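借来的玩具要还

四点差五分，门还没开，外面已经站了一溜婴儿车。Pendetier的玩具借阅馆在老邮局后半截，门口没招牌，玻璃上贴张纸，写着开放时间，字被太阳晒得快没了。我到的时候手里什么也没有，别人手里都有。布袋，纸箱，有个男人胳膊底下夹着一辆木头三轮车。

来还东西的。还完再借。就这么个事，在这个镇上干了19年。

我原本打算待一个下午，结果前后跑了五趟，笔记乱得要命，下面基本是按笔记的顺序来的，跳来跳去请多担待。
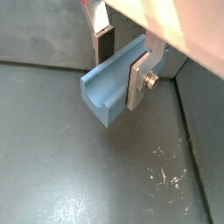
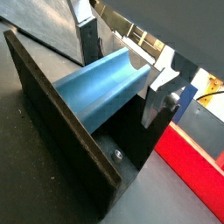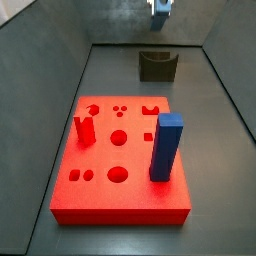

红色形状板，孔分三行，每行三个位置。
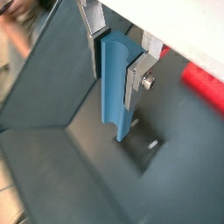 先说人。管事的叫Zoia Bondarchuk，五十来岁，说话极快，一边说一边往卡片上写字。卡片是真的卡片，硬纸的，装在长条抽屉里。电脑有一台，用来放音乐。她说电脑系统试过，试了一个冬天，后来大家发现查卡片比等开机快，就又回来了。卡片上写玩具的名字，编号，有几件，缺什么。缺什么那一栏最长，有的写满了贴一张，再贴一张，厚得像块饼干。

我问她馆里一共有多少样东西。607样，她头也不抬。又补一句，今天早上是。

规矩简单。一家一次借两样，大件算一样，三个星期还。会费按年交，交不起的跟Zoia说一声，她在卡片角上画个小圈，以后谁也不再问。丢了零件不罚钱，但是要说。她最在意的是这个，要说。有人把少了一块的拼图悄悄还回来，下一家的孩子拼到最后，空一块，那个哭法她听过，不想再听。

所以还东西的时候要当面点。这是整个下午最花时间的一步，也是最吵的。大人蹲在地上，孩子蹲在旁边，把东西一件件摆到毯子上，对着卡片念。“羊，两只。”“两只。”“栅栏，四段。”“……三段。”然后全家翻布袋。翻不着，回家找，找着了下回带来，找不着写上。有个小姑娘每次都要自己念，念错了从头再来，后面的队就那么等着。没人催。催也没用，她妈说。

韩雪莲（她在会员卡上写的是Xuelian Han）带着俩儿子，来了三年多。她跟我讲第一次来的情形，讲得很具体。刚搬过来，租的房子小，大儿子两岁，什么都玩三天就扔。她当时的想法很实际，别再买了，没地方放。朋友跟她说有这么个地方，她以为是那种卖二手的，进门就问价钱。Zoia说不卖，又说你先坐下。她坐下了，孩子拖出一个敲钉子的台子，敲了四十分钟。她说那是她搬来以后头一回坐着喝完一杯热的东西。

她现在家里自己的玩具一个箱子就装下了。剩下的全是流水。她用的是这个词，流水。来了，走了。有些东西走的时候孩子舍不得，那辆黄色的翻斗车，还的时候抱着不撒手，在门口坐了好一会儿。后来呢？后来还了呗。过了两个月又借回来，孩子看了看，玩了一上午，不要了，长大了。

这个事情我想了挺久。我小时候的玩具都是我的，坏了也是我的，压在床底下，搬家的时候我妈扔掉了我还生气。借来的东西没有这一出。它从一开始就有个日子。

说说历史，短一点。玩具借阅馆这种地方好多国家都有，名字不一样，办法差不太多，有的挂在图书馆下面，有的挂在教会或者学校下面，有的谁也不挂，就像这里。多半是日子紧的年头办起来的，也有不少是日子松了以后关掉的。Pendetier这个起头很小，是几家人把自己孩子不玩的东西凑到一间屋里。屋子是Rüdiger Reuter的车库。

Rüdiger今年86，耳朵不太好，手好得很。馆里坏了的东西都归他。他在后屋有张台子，台面上全是坑，墙上挂着夹子，一排一排，大的像鞋，小的夹衣服都嫌小。他从前是做窗户的，木窗，后来没人要木窗了，他就回家了。开车库的头一年他还没打算修东西，只是把钥匙交出去了，图个热闹。结果第一个月就送来一匹断了腿的摇马，摆在他眼皮底下，他受不了，就修了。

修玩具跟修窗户差在哪？他想了半天。玩具要能咬。

他的意思是，补上去的那一块，得经得住一个一岁的孩子放进嘴里使劲咬。胶要挑，漆要挑，边要磨圆，磨到他用自己的嘴唇试过为止。他当真用嘴唇试，我在场看他试了一个积木角，皱眉头，再磨，再试。他说手指头会骗人，年纪大了皮厚，嘴唇不骗人。

他不修的也有。电池盒锈穿的不修，塑料铰链断了的看心情，一按就唱歌的，他承认，有时候他修得特别慢。

一按就唱歌的。得说说这一类，因为家长意见最大。馆里有一架子这种东西，放在最靠里的位置，底下一层。唱歌的青蛙，会报数字的电话，带方向盘的板子，一转就有发动机的声音。捐进来的最多，借出去的也不少，还回来的时间最早。Zoia给我翻卡片，唱歌青蛙，借出，三天后还。借出，两天后还。借出，第二天早上还的，挂在门把手上。她不评价。但凡有人来捐这类东西，她都收，收完在卡片上写“有声”，两个字，画一道杠。

外婆外公们爱借有声的。我问过几位，有一位说得很坦白：孩子走了我再还，吵也就吵一个周末。

借得最勤的是什么，猜不着。我猜火车，不是，火车是第二。第一是一套布料做的水果蔬菜，中间有粘扣，能“切”开。那个撕拉一声，孩子听不够。这一套馆里换过好几轮，胡萝卜总是先坏。然后火车。然后是套杯，叠起来推倒那种，最便宜最简单的东西。再往后是形状板，方的圆的往对应的洞里放，这种板子传了不知道多少代，样子没大变过。

形状板这里要插一段，Orysia Tymoshchuk讲的。她在镇上的幼儿园教了很多年小班，现在每周来馆里坐半天，坐地毯上，谁家孩子爬过来她就跟谁玩。她对形状板有一套看法，听着像抱怨。她说大人最受不了看孩子放错。孩子拿个方块往圆洞里怼，大人的手就伸过去了，转一下，“这儿，这儿”，咣当，进去了，大人鼓掌。孩子看看大人，把板子推开。玩完了。

“他在试呢，”Orysia说，“他又不急。”

她拦大人的办法是让大人抱着东西。抱个大毛绒熊，两只手都占上。我以为她开玩笑，下一趟去就看见一个爸爸抱着熊坐在那儿，表情很严肃，面前他女儿拿一块三角翻来翻去，翻了有好几分钟，中间还舔了一下。后来她把那块三角放进自己的鞋里，走了。爸爸抱着熊看Orysia。Orysia说，挺好。

我问她，那到底学着什么了没有。她有点不耐烦。她说来问这个的人太多了，每个玩具背后都要有个学着什么，盒子上也印着，几岁到几岁，锻炼什么什么。她教书的时候最喜欢的一盒东西是一盒锁和钥匙，没有牌子，旧货市场淘的，孩子能坐一上午，你要问锻炼什么，锻炼开锁。

那盒锁现在也在馆里。借出去了，我没看着。

说到盒子上印的字。Zoia收东西的时候第一件事就是扔盒子。盒子占地方，盒子会烂，盒子上的照片跟里面对不上。所有东西一律装布袋，抽绳的，旧床单和旧窗帘缝的，于是架子上看过去一片碎花和条纹，看不见里面。孩子挑的时候得打开看，或者隔着布捏。有的孩子就爱捏，捏半天，捏出来了，“是火车！”，然后也不借，放回去捏下一个。

布袋是Hjalti Bach缝的。他白天在港口开吊车，夜里缝袋子，说是睡不着的时候干这个刚好。他是借东西的家长出身，女儿现在十几岁了，早不来了，他还来。抽绳的那个通道他缝双线，单线的话半年就豁开。我问他缝过多少，他不知道，反正家里没有窗帘了。

Hjalti还管一件事，就是找零件。

零件丢了去哪儿了，是这个馆最大的悬案。沙发缝，车座底下，外婆家，狗肚子里，都有过。有个磁铁钓鱼的鱼竿在花园里被翻出来，已经过了两个冬天，鱼竿头上还吸着一枚生锈的垫圈。Hjalti弄了个铁皮柜，有好多小抽屉，专放没有主的零件：不知道哪套的轮子，不知道哪家的门，一只穿靴子的小人儿，一截轨道。谁家缺了先去那里翻。对得上最好，对不上的，凑合。有一套农场现在的牧羊犬是只企鹅，卡片上老老实实写着：狗（企鹅）。

孩子没意见。有个男孩后来借了另一套农场，里面是正经的狗，他问企鹅呢。

真的要配原厂零件，那就难了。小厂倒得快。馆里有一批木头轨道是一个叫Reltden的作坊做的，早就不干了，接头的形状跟别家都不一样，略微宽一点，别家的接不上，或者接上了晃。Rüdiger自己开料补过几段，颜色浅，混在里头一眼能看出来。他不肯染，他说过几年自己就黑了。手摸黑的。已经有两段开始黑了，他指给我看，挺得意。

还有一套滚珠的迷宫，Jenomix牌的，盒盖上的牌子还在，珠子换了好几茬。说明书是什么文字谁也不认识，韩雪莲的大儿子看图看会了，现在是他教别人。七岁，很有耐心，就是讲的时候不许插嘴。

第三趟去的时候赶上洗东西。每样还回来都要洗，但是一年有两次大洗，把架子搬空，全部过一遍。九月一次，开春一次。我赶上九月这次。院子里摆了几个大盆，塑料的下水，木头的拿布擦，布的进洗衣袋，湿的东西铺在床单上晾，晾了半个院子。风一吹，套杯满地滚，一帮孩子追。大人们挽着袖子，手都泡皱了，聊的全是别的，谁家房租涨了，谁要搬走了，哪条路又挖开了，学校那个新来的校长说话像念稿子。

我也分到一盆。一盆积木，洗了一个多钟头，腰疼。洗积木的时候你会看见牙印。各种各样的牙印，浅的深的，门牙的，有一块上面清清楚楚四颗。Zoia路过说别使劲刷那个，刷掉漆。我说牙印刷不掉的。她说知道。

那天我问了她钱的事，笔记写得潦草，大概如下。房子是镇上的，租金象征性的，但暖气自己付，暖气是最大的一笔。会费够付暖气，差不多够，冷的年份不够。不够的时候卖蛋糕，卖蛋糕这个事她提起来就叹气，她不喜欢蛋糕。镇上有几年给过一点补助，后来换了人，补助没了，来了封信，信写得很客气。她没把信扔了，垫在抽屉底下。

现在的麻烦在房子。老邮局这栋楼镇上想卖，说了好几年，今年好像要动真格的。买家是谁没公布，镇上的人说法很多，有说改公寓的，有说开诊所的。要搬的话往哪儿搬，还没着落。候选的一处在Yurchenko街，以前是卖窗帘布的，门脸不错，没有院子。没有院子大洗怎么办。另一处有院子，在坡上，推婴儿车的人一看那个坡就摇头。

Rüdiger的意见是搬回车库。他说得很认真。车库还在，他把车卖了以后就一直空着，就放了点木料。可是607样东西，车库哪里装得下，而且他86了，大家心里都有这本账，嘴上不说。Hjalti去量过，量完回来说，要是把架子做到顶，大约一半。另一半呢？放各家里，谁要借谁打电话。Zoia听完没说话，过了一会儿说，那不就是邻居嘛。

我没听出来这句是赞成还是反对。

写到这里编辑来催了，还有几件事没安排进去，赶紧。

一个是大孩子的问题。馆里的东西主要给六岁以下，可是六岁以上的也来，跟着弟弟妹妹来的，一开始摆出一副陪客的样子，站在门边看手机。过一会儿你再看，坐地上了。再过一会儿，轨道已经从地毯铺到门口了，还带岔道。十一二岁的男孩铺轨道铺得极其认真，有人进来他要喊小心脚下。Orysia说她最喜欢看这个年纪的，因为他们以为没人在看。

桌游也有一架，给大的，晚上也有大人来借。有对老夫妻只借一种，一种推骨牌的老游戏，续借了不知道多少回，Zoia劝他们干脆拿走算了，他们不肯。说是拿回家就不玩了。得有个日子催着。这个道理我后来跟好几个人讲过，都点头，都说家里一柜子买了没看的书。

一个是关于生病。冬天传染病多的时候馆里关过几个星期，家长在门口排队，隔着窗户递袋子，Zoia把还回来的东西在后屋搁上几天再拿出来。那段时间借得最凶，孩子都关在家里。她说那时候她才知道哪家住得有多小，因为有人说大件就别给我了，放不下，给我能放在床上玩的。后来她在卡片上加了一栏，床上可玩。那一栏到现在还在，写着是，否，还有一张写着“勉强”。

勉强的是那个蹦床。小的，圆的，带扶手。我说这哪儿能在床上玩。她说有人玩了。

一个是捐东西。捐的人比你想的难受。我看见一个女人抬进来一座娃娃屋，三层，楼梯都在，壁纸是手贴的。她放在柜台上，手没拿开。Zoia没去接，先给她倒了杯茶，问这是谁住的。她愣了一下，然后就开始说，一间一间说，二楼这个房间以前漏雨（假的漏雨，她女儿编的），所以床挪到了这边。说了得有二十分钟。Zoia在卡片背面记，真的记了，二楼漏雨，床靠左。后来借这座娃娃屋的人家都会看到卡片背面，有的照办，有的在下面添字。现在背面写着：雨已修好。又有人写：又漏了。

那女人隔了半年来看过一回，看见卡片，坐那儿看了很久。这段是Hjalti告诉我的，我没赶上。

也有捐不进来的。少了要紧零件的，掉漆掉得厉害的，有小磁珠会掉出来的，Zoia一概退回去，不管你多难受。磁珠这个她特别凶，有一回追到停车场，把人家叫回来，当着面把那个东西装进信封封死。吞下去要出人命的，她说，这个我不讲情面。绳子太长的也要剪。气球类一律不收。她有张单子，贴在柜台里面，外面的人看不见，她说贴外面人家就照着单子跟你辩论。

还有一个，男孩女孩。我本来不想写，每篇讲玩具的稿子都写这个。可是布袋这里有点意思。因为看不见里面，架子上不分颜色也不分区，碎花袋子里装的可能是挖掘机，格子袋里可能是娃娃的奶瓶。韩雪莲说她小儿子头一次自己挑，隔着布捏，捏中了一套茶具，高兴坏了。回家给每个人倒茶，给他爸倒，给猫倒，倒了三个星期。要是摆在货架上，装在粉色盒子里，她说她自己多半会领着他走过去。她说这话的时候有点不好意思，不过还是让我写上。

我问Hjalti袋子是不是故意这么配的。他说没有，哪块布够大就用哪块。

最后一趟去是傍晚，快关门了，下雨，人少。一个爸爸带着个还不太会走的小孩来还一只拉着走的鸭子，拉绳断了，打了个结。他先说了，绳断了，我打的结，不好看。Zoia看了看那个结，说打得好，就这样吧，在卡片上写：绳，结。小孩不知道鸭子要留下，拉着就往外走，鸭子在地上嗒嗒嗒地响，走到门槛那儿卡住了。爸爸蹲下来跟他讲，讲什么我没听清，讲了一阵子。小孩把绳子松开了，看着鸭子。Orysia那天不当班，不过她在，她把鸭子拎起来放到架子上，放在孩子看得见的那一层。

然后他们借了套杯，又借了一袋不知道什么，小孩捏的。

房子的事下个月镇上开会定。Zoia说开会她会去，带着卡片抽屉去，整个抬过去，让他们翻。Rüdiger说那抽屉的滑道得先修一修，抬一半掉出来可就麻烦了，已经在他台子上夹着了，胶还没干，明天再说吧。

馆每星期开四个下午，四点到七点，头一次去带个袋子就行，证件不用。停车在鱼市那边，邮局门前不让停，我被贴过一张。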